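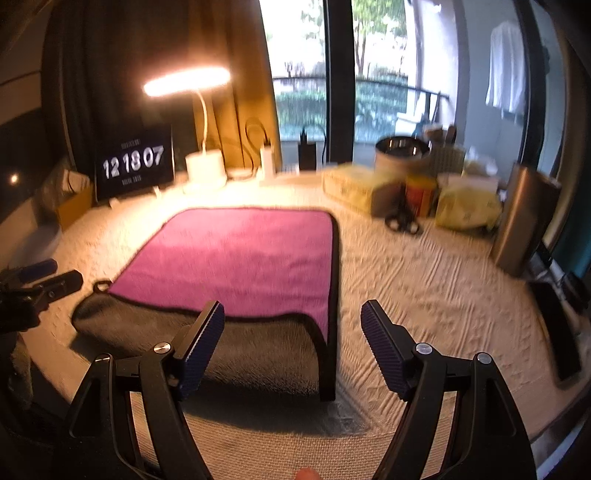
크림색 식탁보 위에 놓인 양면 타월. 분홍색 면과 회갈색 면.

제목: 육아휴직 설문의 성역할 문항, 회귀 결과 해석 질문

gyesu_413
Clarketti 패널 2차 웨이브 자료를 돌리고 있습니다. 종속변수는 성역할 태도 척도 합산점수이고, 관심변수는 응답자 본인의 육아휴직 사용 여부입니다. 결측 제거 후 N=463입니다. 남성 응답자에서만 계수가 유의하고 여성은 0에 가깝습니다. 휴직 경험이 남성의 태도를 바꾼다고 써도 되는지 의견 부탁드립니다. 통제변수는 연령, 학력, 가구소득, 자녀 수입니다.

표본오차
안 됩니다. 횡단 분석이면 선택효과와 구분이 안 됩니다. 원래 평등한 태도를 가진 남성이 휴직을 쓸 확률이 높습니다. 1차 웨이브 태도 점수는 통제했나요?

gyesu_413
1차 점수는 넣지 않았습니다. 1차와 2차의 문항 구성이 달라서 척도가 그대로 비교되지 않습니다. "남자아이는 울음을 참아야 한다" 문항이 2차에서 새로 들어갔습니다.

moran_lab
공통 문항만 뽑아서 다시 합산하면 됩니다. 신뢰도가 조금 떨어져도 사전 태도를 빼는 것보다 낫습니다. 그리고 남녀를 따로 돌려서 한쪽만 유의하다고 성별 차이를 주장하면 안 됩니다. 상호작용항으로 검정하세요.

표본오차
공통 문항 재합산은 반대입니다. 문항 수가 적어지면 측정오차가 커지고, 오차가 큰 사전 점수를 통제하면 선택효과가 덜 제거된 채로 남습니다. 통제했다는 인상만 주는 셈입니다. 잠재변수로 잡고 웨이브 간 측정동일성부터 확인하는 순서가 맞습니다.

moran_lab
N이 463인데 집단별 측정동일성까지 보자는 건가요. 휴직을 쓴 남성은 그중 일부일 텐데 추정이 불안정할 겁니다. 500이 넘어도 셀이 작으면 마찬가지입니다.

표본오차
성별로만 나누면 됩니다. 휴직 여부로 집단을 나누자고 한 적 없습니다.

moran_lab
그렇게 하면 휴직 집단에서 문항이 다르게 작동할 가능성은 검토가 안 됩니다. 울음 문항은 특히 의심스럽습니다. 아이를 종일 돌본 사람과 그렇지 않은 사람이 같은 상황을 떠올리고 답한다고 볼 근거가 없습니다.

nalgae22
코드북은 보셨나요? Flisance에서 실사한 웨이브는 육아휴직 문항이 "사용한 적 있음"과 "현재 사용 중"을 한 범주로 묶습니다. 변수 레이블에는 안 나오고 부록에만 있습니다. 휴직 중인 응답자는 효과 해석이 다르니 분리하는 편이 좋은데, 원자료 신청을 해야 합니다.

gyesu_413
부록 확인했습니다. 묶여 있네요. 원자료는 6월에 신청 창구가 열린다고 되어 있습니다. 상호작용항은 방금 넣어 봤는데 p값이 .05를 넘습니다. 남성에서만 효과가 있다는 문장은 삭제하겠습니다.

kkotgil
여성 쪽 계수가 0에 가까운 건 분산 문제일 수도 있습니다. 여성 응답자는 상단에 몰려 있지 않나요? Castellanos 척도를 번안해 쓴 조사에서 천장효과를 본 적이 있습니다. 히스토그램부터 그려 보세요.

표본오차
동의합니다. 토빗으로 한 번 돌려 보고 결과가 달라지는지만 확인하면 됩니다.

moran_lab
토빗은 정규성 가정이 깨지면 더 나빠집니다. 문항 단위 순서형 모형이 낫습니다. 사전 점수 문제는 여전히 표본오차님과 의견이 다르니, 두 방식을 모두 돌려서 부록에 같이 싣는 것을 권합니다.

gyesu_413
히스토그램 결과 여성은 상단에 몰려 있습니다. 순서형으로 바꾸고, 공통 문항 버전과 잠재변수 버전을 둘 다 보고하겠습니다. 본문에는 "연관"이라고만 쓰겠습니다.

nalgae22
가중치도 명시해 주세요. 횡단 가중치와 종단 가중치가 따로 있고, 두 웨이브를 연결하면 종단 쪽을 써야 합니다.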